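Bamboo steamers with the plastic rims — keep or toss?

Forum: Kitchen Stuff > Steaming, Buns and Dumplings

ermira_p
Posted 3 Aug 2024
Hello everyone, I've been reading here for a long while and finally have a question that my sister is sick of hearing. I have two sets of steamer baskets. One is the plain kind, all bamboo, stitched together with what looks like cane, and it came from my mother-in-law and has seen a lot of October bun weekends. The other set I bought from Culow last year, and it has the slatted sides but with a plastic band around the top and bottom. I love how it looks on the table and I am not sure I love cooking in it. The plain ones are starting to split at the seam, so something has to be decided before fall.

So: does anybody steam in the banded ones week in and week out? Do they warp? Or are they really meant for serving? I make mostly small round buns, the kind where you press lines down the sides with the back of a knife so they look like little pumpkins, and I'd hate for a whole batch to taste like a beach toy.
— Ermira Petkov

doughboy_gil
Welcome, Ermira! I've had banded ones for four years and they have never given me a minute of trouble, but I'm careful about the pot. Mine sits on a steaming ring, well above the water, and no part of the basket hangs out over the flame. My brother-in-law put his straight into a wide wok with the burner all the way up, and the bottom band went soft and wavy on one side. It still steams fine, it just rocks when you set it down, and he gets teased about it every holiday.

If yours didn't come with any paperwork I'd write to the seller and ask what the band is made of and how hot it's allowed to get. Some of them are sold for serving only and the listing doesn't always say so very loudly.

Gilmar Araújo (yes, the one with the long posts about yeast)

tinkettle
I'm going to be the grump and disagree with Gilmar. Bamboo steamers were perfectly good before anybody wrapped plastic around them. The whole point is that the wood breathes a little and drinks up the drips, and when it wears out you can put it on the compost. Put a band on it and you've got a seam where water sits. I had one go moldy right under the bottom band, where I couldn't get a brush in, and that was with drying it on the windowsill after every use. Out it went. I bought a plain one and haven't looked back.

Ermira, your mother-in-law's can be mended, by the way. Soak a length of cane, thread it back through the old holes, and let it dry tight. It's a nice job for a rainy afternoon with the radio on.

ermira_p
Oh, I didn't know you could restitch them! I'm going to try that, because throwing hers out was making me feel terrible. Tinkettle, was your moldy one stored stacked, with the lid on? Mine live stacked in a cupboard over the fridge and now I'm worried.

tinkettle
Stacked, yes, lid off. I'll grant you my kitchen is damp.

doughboy_gil
There's your answer then, friend! Stacked in a damp kitchen, I'd go moldy myself. Stand them on edge with a gap between and they'll be fine. I keep mine on an old Mäkelä dish rack that's too bent for plates.

marrowfat
Can I come in on the serving side of this? We use the banded ones at the Breltutska supper club, where I help lay the tables, and people are always so happy to see them come out. We steam in big metal trays in the back and then move everything over to the bamboo. No wear on the baskets to speak of, and they wipe clean in no time. So that's a third way of doing it, Ermira — cook in the old ones once they're mended, serve in the new ones, and everybody's happy.

The one thing I'd say is put something under the food. Small buns stick to slats like you wouldn't believe, and a soft one will take the pattern of the rack right into its bottom. Cabbage leaf, parchment with holes poked in it, whatever you like.

tinkettle
I could live with that. Serving only. But I'd still use a plate for the little ones, they look lost in a big basket.

marrowfat
Depends on the color of the basket, I think! A yellow rim cheers up a gray table no end, and then a plain white square plate next to it keeps things from getting too busy. Have a look at these two and tell me you wouldn't want that on your table.

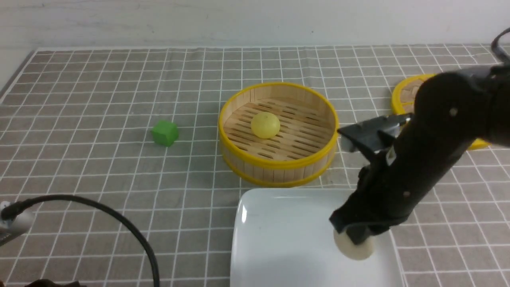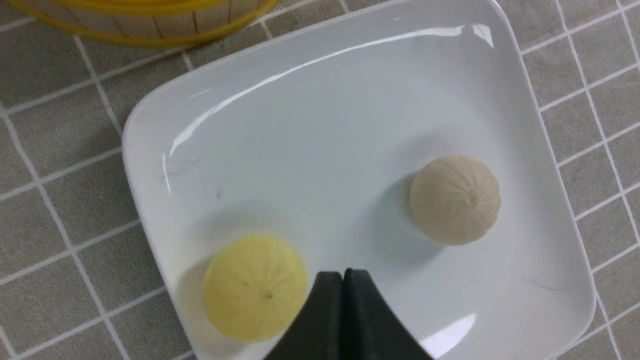
Yellow-rimmed steamer on the gray grid cloth in the first, and the white plate with the pale yellow and cream rounds in the second.

ermira_p
Oh, those little ridged ones on the plate! Those are very close to the lines I press into mine, and now I want to do a batch in two colors. I usually get 16 out of one bowl of dough. Has anyone used squash puree for the yellow? I tried turmeric once and my husband was polite about it.

doughboy_gil
Squash works beautifully, just hold back some of the milk, squash is wetter than it looks. Steam it first and let it drain in a sieve. And go easy on the turmeric forever after, a pinch is plenty.

On looks I'm with marrowfat, I like that yellow rim very much. Mine are a sort of sad brown.

tinkettle
The plate's nice. I'm saying nothing about the rim.

lowboil
Sorry to drag it back to the first question, but how long are people steaming small ones for? I've seen all sorts of times given and my last lot came out wrinkled.

doughboy_gil
For small ones I do 10 minutes less than my big ones, so call it a short steam, and then heat off and lid cracked open a bit before you lift it away. The wrinkles usually come from whipping the lid off too fast. Start a new thread if you like and I'll go on about it at length, I've got opinions on proofing too.

ermira_p
I'd read that thread! Cane is ordered, and I've pulled everything out of the cupboard over the fridge to air. No mold on mine so far, though I did find a lid I'd been missing since we moved in.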